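Brellau Maple Work Board, Wide Rectangle

Item group: boards and work surfaces
Manufacturer: Prunico
Finish options: unfinished, oiled

General

The Brellau is a loose-laid maple board for bench use. It sits on top of an existing work surface and gives a flat wooden area for sorting, light assembly, shape and block work, and similar tabletop tasks. It is used on plain benches, on steel tables and on perforated pegboard tops, where small parts would otherwise drop into the holes.

Construction

The top is made of three long planks joined side by side, with the grain running the length of the board. Plank widths are not matched. Seams are sanded flush and remain faintly visible. Maple varies in color from cream to pale tan, and wavy or swirling figure is normal and is not grounds for return. Boards are not sorted by figure.

The long edges are left square with a light break at the corners. No feet are fitted as standard. If the board is to stay in one place, order the Parmont pad set (3 mm, self-adhesive), which lifts the underside and stops it from sliding on painted metal.

Use with foam blocks

The Pillai foam shapes are sold separately and are a common pairing. They stand on end on a level board without support, the star included. Colored foam can leave a slight rub mark on unfinished maple if it is dragged under load. Rub marks come off with a dry eraser or a fine abrasive pad, working with the grain.

Care

Wipe with a damp cloth and dry at once. Do not soak, and do not leave wet items standing on the surface. Re-oil the oiled version after around 30 cleanings, or when the surface looks dull. The unfinished version can be sanded by hand with 100 grit and then finer. Keep away from heaters and direct sun. If the board cups, turn it over on a flat surface and leave it overnight.

Not intended for food preparation. Not intended as a cutting surface for powered tools.

Ordering

Supplied singly, wrapped in paper. Pads and foam shapes are packed separately and may arrive in another carton. Custom lengths are cut to order and cannot be returned. Orders for custom lengths placed in September ship after the annual shop closure.

Page revised 14/11/2018. Replaces the earlier sheet for the two-plank board, now discontinued.
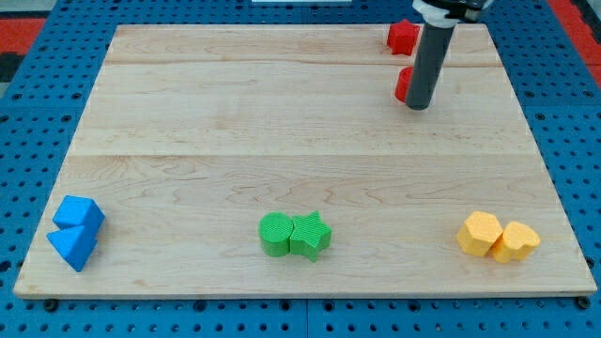

Maple board on blue pegboard, with red foam blocks.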